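The Hand Should Teach First

Katherine Salazar, June 18, 2020

In our workshop at Villca we show the robots their work in two manners. Either a person takes the arm and moves it by hand, or the person sits at a desk and drives it by remote control. Many colleagues consider the second way more modern. I am of the opinion that the first one should come before, at least for work with computer parts, where a memory module must enter its slot straight and with the right force.
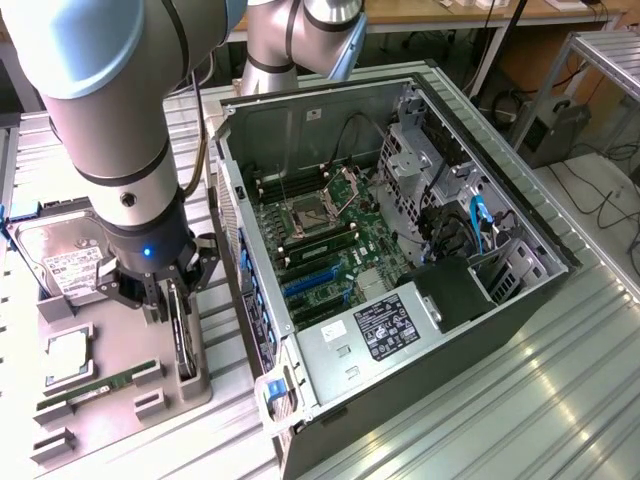 Is remote control a bad way to teach a robot? It is a good way, but only for a person who already knows how the task feels in the fingers.

I have learned this from Leidy Urrego, who recorded 280 demonstrations for us last December. She made the first 200 by remote control, and she was not satisfied with them. The movements were correct in shape, but she stopped often, went back, and corrected the angle. The robot has learned also these hesitations. Afterwards she guided the arm by hand for two days, and when she returned to the desk her recordings were shorter and calmer.
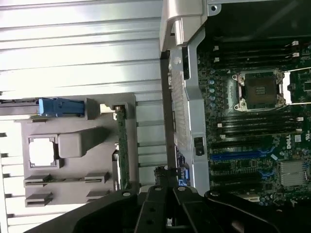 The open workstation with its CPU socket and memory slots, from the gripper side.

It is true that guiding by hand has its costs. The arm is tiring to move, and the person's own body can block the view of the cameras. My colleague Yi-chun Lam reminds me of this each week, and for long series I agree with her - no one should push an arm for a whole shift.

Still, I would ask every new operator to spend the first mornings beside the machine, with a hand on the wrist of the arm. The desk and the screen can wait until the week after.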